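May 14, 2024

Litter corner, second go. Writing this up before I forget which bag went with which bin, because the labels on my shelf are already useless.

So we moved everything up onto the wooden tables this morning, tray and disposal bin side by side, and I wish we'd done it last week! My knees certainly do. Trevor Morin wanted the bin on the right of the tray to begin with, and we argued about it over coffee for far too long (he's left-handed, I'm not, you can guess the rest). It went on the left. We can swap it for the June round if he's still grumbling.

Bins: two on trial, the Beltach and the Stivau. The Beltach lid wants to drop shut unless you push it all the way back past the stiff bit, so push it all the way back. The Stivau stays where you leave it but the liner is a pain to thread, and I tore one at the rim before I'd even had breakfast. Liners are from the Ledesma box, the big one under the sink. When you fit one, pull plenty of slack down over the outside before you tuck anything in – if you're stingy with it the bag creeps inward as soon as there's some weight in the bottom, and then you're fishing around for the edge with a gloved hand. Not my favorite part of the day.

Litter weights, so they're on paper somewhere: 3393 g into the tray to start, 1491 g still in the sack afterward. I leveled it with the side of the scoop and then tapped the tray along its long side. Tapping works better than scraping. Scraping just piles it into the far corner and you end up going back over it.

Dust was better than I expected. A bit on my sleeves, a bit on the curtains near the floor (black fabric shows every speck, I'll take the lint roller to it tomorrow). The tabletops need a proper wipe too. They have smudges that don't come off with a dry cloth, and I don't want to use the lemon stuff so close to the litter in case it messes with the smell notes.

Smell notes: nothing to report yet, everything's clean. Ask me again when it isn't.

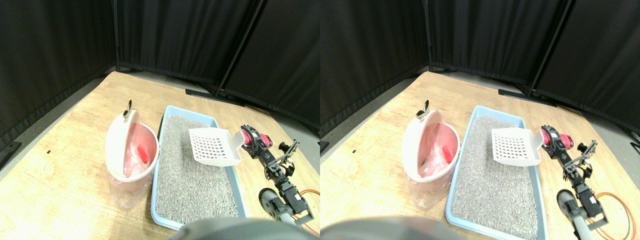 Bin open with the pink liner in, gray litter in the blue tray.

Things I'd change. The tray is shallow, and I'd like to try the deeper Ciklow one next to it to see if the scatter is any different when you dig fast. Trevor thinks it will only make the scooping slower. We'll do two passes with each and time them, same scoop, same person, and I'll put the numbers on the next page.

Also need: more liners, a second scoop, and a decent dustpan – the one from the hallway has a bent lip and leaves a line of grit behind it wherever it goes. Trevor is ordering on the shop account tonight, so add anything else to the list by the kettle before he leaves.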